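The second life of the small glass jar

By Damilola Akande

Most kitchens have a shelf, usually a high one, where the empties go. Mustard jars, caper jars, the squat ones that held baby food, the tall one with a lid that no longer matches anything. They are washed, they are kept, and then very little happens to them.

In Vernside, a former mill town with one main street and a good hardware store, that shelf has become a small local subject. The Kilten Pantry Exchange opened in August in two rooms behind the old post office, and it takes in jars and bottles from anyone who wants to leave them. They are sorted, matched with lids and handed out again to people who make jam, mix spices, or just want somewhere to keep buttons. In its first season the exchange logged 1,635 containers. The record for a single household stands at 87, brought in by a retired couple who had been saving them in the garage.

I went because I have a shelf like that myself, and because I had never thought of sorting jars as something a person could be good or bad at.

It starts with the lids. A glass jar lasts more or less forever if it isn't dropped, but a lid wears out. The soft ring inside takes on the smell of whatever was sealed under it, and pickle is the worst. Metal lids rust first at the rim, where water sits after washing. Plastic ones hold up better but stain, and a stained white lid makes people suspicious of the contents. At the exchange, any lid that smells is pulled. A jar without a lid goes to a separate crate and waits.

Then comes size. The people who run the sorting used to line everything up by height, which looked nice and was useless, as two jars of the same height may take different lids. Now they go by the width of the mouth. Small jars are stored in trays with compartments, one to a pocket, and taller bottles go in baskets. Glass knocking against glass is the main cause of chips, and a chip on the rim means the jar is finished for food. It can still hold paper clips.

Labels take the most time. Paper ones come off after an hour in warm water with a spoonful of baking soda. Plastic ones need heat, and a hair dryer does it. For the glue that stays behind, cooking oil left on for ten minutes works as well as anything sold for the purpose. Bottles are a harder case. Many that come in once held vitamins or lotion, and the exchange will not pass those on for food, however clean they look. They go out for screws, beads and seeds, with the old label left on or a new one written in marker.

Baskets arrive too, though no one asked for them. A divided wicker basket turns out to be a fine place to keep a mixed group of containers on a counter, as each one stands up on its own and the whole lot can be lifted in one go when it is time to wipe underneath.

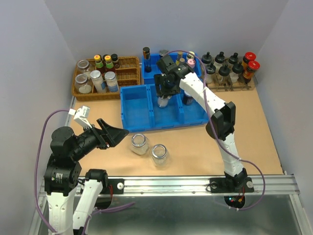 A small jar with a white lid comes up out of the blue tray. In the wicker basket at the back, two empty jars with silver lids share space with a pair of white bottles.

At home I tried the method on my own shelf. I had 44 jars, which I would have guessed at half that. I kept the ones with sound lids and a mouth wide enough for a tablespoon, and I set the small ones in a shallow drawer with cardboard dividers cut from a shipping box. It took 2 evenings, most of it spent on glue.

What I don't have is a use for all of them. Rice and lentils filled a few, and the coffee went into the tall one – its lid fits, after all, if you start it slightly crooked. The rest are in a bag by the door, waiting for my next drive to Vernside.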